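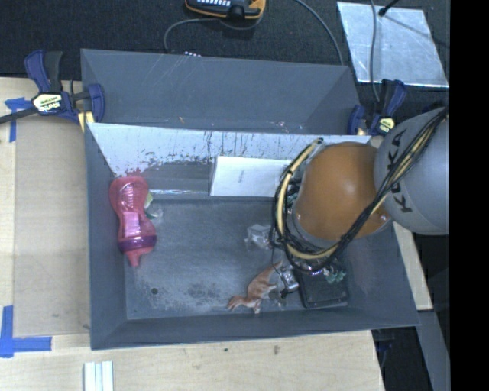

Sorting and Storage, Session 7: The Bin of Miscellany
Handout, please bring it back next time (you won't)
Notes by Corinne Fitzsimmons, revised 09/01/2024

Last session we did shelving. This one is about the container every household, classroom and workshop owns and would rather not discuss. In the Grarnley store it's labelled "Sundry". At my place it's a kitchen drawer, and it has batteries in it of unknown vintage.

Key terms

Sundry: anything put down by a person who was on the way somewhere else.
Resident: an item that has been in the bin long enough to be listed on the inventory.
Orphan: part of something. The something is gone.
Packaging: see below, at length, sorry.

1. Why bins fill

Rochelle Halvorsen's reading for this week argues that a bin fills from the top and is only ever emptied from the top, so the bottom layer belongs to a different era. I'd add that an open bin is an invitation. Put a lid on it and people will at least feel watched.

A nearly empty bin is not a tidy bin. You can have a bottle, a toy dinosaur (or something of that persuasion), a white box and a crumpled bit of clear plastic, with plenty of floor showing between them, and still have no idea what the bin is for. Volume and disorder are separate problems. Most of you ran them together in the July assignment.

2. The first pass

Take everything out. Everything. Emmett Castellanos tried to do his pass with the items still in, "by eye", and has kindly agreed to let me mention the mark.

Then group by where the thing should live, and leave colour and size alone. Pink goes with pink only in shops. A bottle goes to the bathroom, the kitchen or the recycling, depending on what was in it, and you have to read the label to know.

Boxes: open them. A plain box is a rumour until you've looked inside.

Crumpled plastic: it's rubbish. It has been rubbish since the day it came off whatever it came off. Students will defend it for up to 23 minutes.

Toys: return to owner. If the owner is over 30, return quietly.

3. The bin itself

Juniper Ridgeway asked whether scratches and stains matter. For storage, mostly no. A scuffed grey floor holds things as well as a clean one. Little specks and scraps along an edge do matter, as they migrate into whatever you put in next — wipe before refilling, and get into the corners.

Worn walls are worth a look too. If bits are chipping off, don't keep anything soft or edible in there.

4. For next time

Choose one bin. Empty it, sort it, and write two paragraphs on the item you found hardest to place. Kári Þrastardóttir will swap with anyone who claims not to own such a bin. Bring a bag for the packaging.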